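4. Materials and Table Layout

4.1 Selection of items

The study dealt with the small goods that gather on a shared worktable and are put away, moved or taken out again several times in a working day. An inventory was made in May at the Plivdale site by Rosemarie Schmieder, who recorded what was left on the common tables at closing time and where it was found again the next morning. From this record a set of 60 items was assembled. Drinking vessels, bottles, writing tools, measuring tools, cutting tools and open containers were all included. Items that belonged to one person and never left that person's place were excluded, as were papers of every kind.

Particular weight was given to clear items. In the inventory, clear glass and clear plastic were reported more often than any other material as "not seen" when a table was to be cleared in haste, and staff described reaching past them or setting other goods down against them. Two sorts were distinguished. Plain clear items offer the eye little except an outline and a few highlights. Decorated clear items carry color on the body, and the color moves and breaks as the viewing angle changes, in particular where the wall is thick. A clear glass jar with teal stripes was used for the second sort (Figure 1). Its base is heavier in appearance than its wall, and a thin pinkish line near the shoulder gives a further point for the eye to rest on.

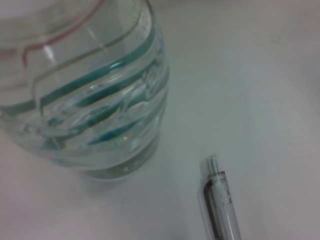
Does decoration make a clear container easier to find on a pale table? Colored bands generally help people notice that a container is present, but they are a poor guide to where its edges are, and for that reason the presence of an item and the location of its edge were scored separately in this study.

A white surface was kept throughout. Darker tops were tried during the preparation of the study and made glass easier to locate, but the worktables at Plivdale are pale and a change of surface would have limited the use of the results. The layout plan drawn up by Marit Hedlund therefore treats the pale top as a fixed condition, and differences between items are reported against it alone.

4.2 Open containers and their neighbors

Each layout had at least one open container that served as a home position for other goods. Two types were compared: upright holders, in which long items stand, and shallow bowls, in which round or loose items rest. The types were taken from the Anolton storage guide, which is in use at the site, and the names in that guide have been kept.

The upright holder was a black mesh pencil cup. Mesh was preferred to solid metal because contents can be partly seen through the wall, so that a person looking for a pen is not obliged to lift the cup or tip it out. The shallow type was a pale-green glass bowl with a wavy rim. A pink ball was assigned to it as the resting item. The ball has no flat side and will not stay where it is put on an open surface, and the bowl thus served a clear purpose in the layout. Bowl and cup were placed toward the back of the table in several of the layouts, with the area before them given over to bottles and tools in use.

Bottled water formed a group of its own. A screw cap, a ridged clear wall and a printed label band are three quite different surfaces on one small object, and people differ in which of them they use to find it. Figure 2 includes a Cestbon bottle with a green label band, together with the bowl and the mesh cup.
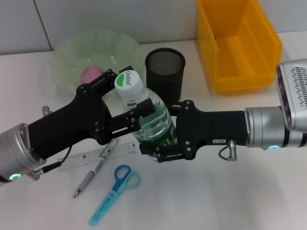 Bottles were coded by posture as well as by position. An upright bottle takes up little of the table and can be read at once by its cap and label, while one lying down takes up more room and may roll. Tilted postures were given a separate code, as they could not be assigned to either group without loss of detail. Where a bottle stood close to a holder, the holder was recorded as its neighbor - the same rule was applied to jars, and to any item whose outline met that of a container from the seat side.

In total, 100 layouts were coded under this scheme. Coding was carried out by 21 trained readers, each of whom worked in sessions of no more than 60 minutes. Disagreements over posture were settled by a second reading. Disagreements over neighbors were left in the record, because the boundary between "near" and "against" was itself of interest.

4.3 Long and flat items

Rulers, pens and scissors raise a different set of questions. A ruler is flat and is easily covered. When it is also clear, its printed marks may be the only part that a person notices. Pens are often laid across other goods, and a pen crossing a ruler was coded as a stack of two even though it adds very little height. Scissors were coded by their finger loops, which are the part most people look for and the part by which they are usually picked up.

Figure 3. Clear ruler with black markings, gray ballpoint pen laid across it, and scissors with blue and light-blue finger loops at a black mesh pen holder.
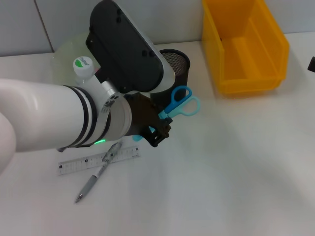
4.4 Terms used in coding

"Home position" means the container or area to which an item is assigned in the layout plan. "Neighbor" is used as defined in Section 4.2. "Stack" means any two items of which one rests on the other, regardless of height. The term "clutter" appears in the Kuzmenko scale and was not used here, as readers applied it to very different tables during training. The Norkik form was kept for posture codes, with the tilted code added at the end of the list.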